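Letters going up for December open house at Brillthorpe hall

Cut-out letters, black cloth, a lot of pins. The old hall on Rerdale Road is getting ready for its winter open house and the tables were already out by mid-morning.

The event runs in December, doors at 10 a.m., free to get in. Crafts in the main room, soup in the back, a swap table for kids' coats and boots. Same as last year but with more tables, organizers say. There are 37 sign-ups so far from people who want a spot to sell or show something. Last year the room ran out of chairs before noon.

Mafalda Cordeiro is running the craft side. She was on a stepladder when we got there and mostly stayed on it.

"The cloth is the easy part," she said. "It's the letters. You get one straight and the next one is leaning."

The letters are cut at home by families, bright colors, fat cartoon shapes, each one with a border so it shows up against the black. Each table gets a backdrop of its own. Some groups are spelling out a full name, some just initials. Cordeiro said she stopped giving out rules on size after the first year, when half the letters came back too small to read from the door.

Tables are the other job. Nahuel Toledo brought a load of them over from the Brukdale school, which is clearing out a classroom this winter. Yellow wood tops, heavier than they look. A couple have round holes in the top, left over from whatever was fitted there before. Toledo says leave them. Somebody can run a lamp cord through.

"I was going to plug them," he said. "Then three people asked me for the ones with holes."

He also wants it known that the tables are going back in January and that he would like them back without glue on them. Sellers are asked to bring there own table covers if they're using paint or a glue gun. Plain cloths are fine, old towels too. There's a box of white ones by the kitchen door for anyone who forgets, please put them back in the box after.

The hall dates from 1908 and it has never had much wall space for hanging things. Pale paint, big windows, not many hooks. For years people taped posters straight to the plaster and took the paint off with them. The cloth was Cordeiro's fix. It comes in long rolls from Yáñez Fabrics on the corner, who gave a discount on the last order, and it takes pins well. It does crease. She has given up ironing it.

"Nobody is coming to look at the creases," she said.
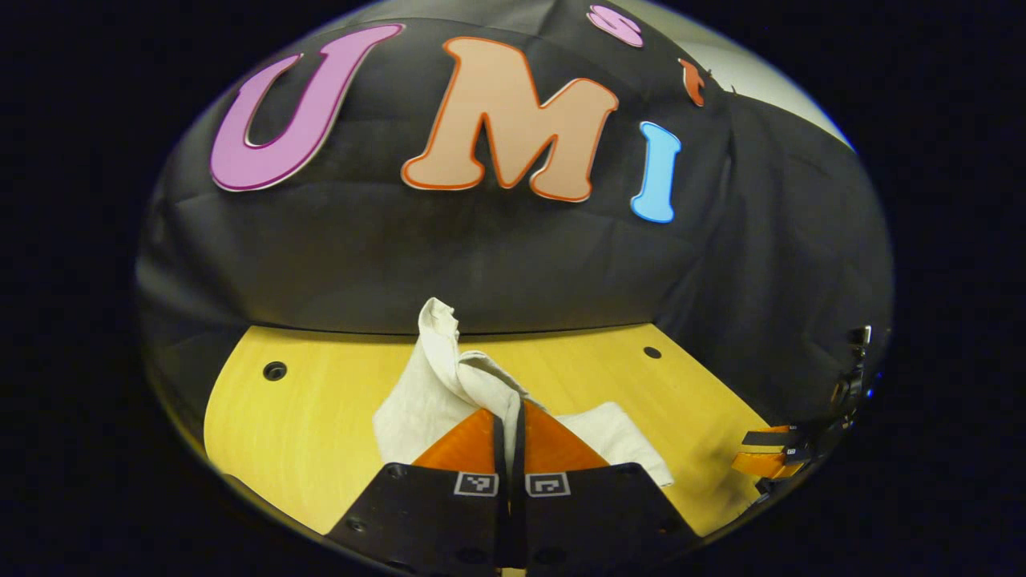

Cut-out letters on one of the black backdrops, with a white cloth on the tabletop.

Still to do: finish pinning, find the second extension cord, sort out who has the key to the soup kitchen. Parking is a worry too. The lot behind the hall is small and the Brillthorpe market will be using half of it the same morning. Organizers are asking people to walk over or take the 304 bus, which stops outside the library, 2 minutes away.

Entry is by the side door this year as the front steps are being worked on. Ramp is on the same side. Dogs OK in the main room, not in the back where the food is.

Sellers can set up from 8 a.m. and should be packed up by 4. Money from the soup goes toward new chairs, finally. Table spots are free but you do need to sign up, the sheet is on the board inside the side door, or ask for Cordeiro at the hall most mornings. Coats and boots for the swap can be dropped off any time the hall is open, clean please, and with the size pinned on if you know it.

Anyone with spare pins is also welcome to bring those. They are running low.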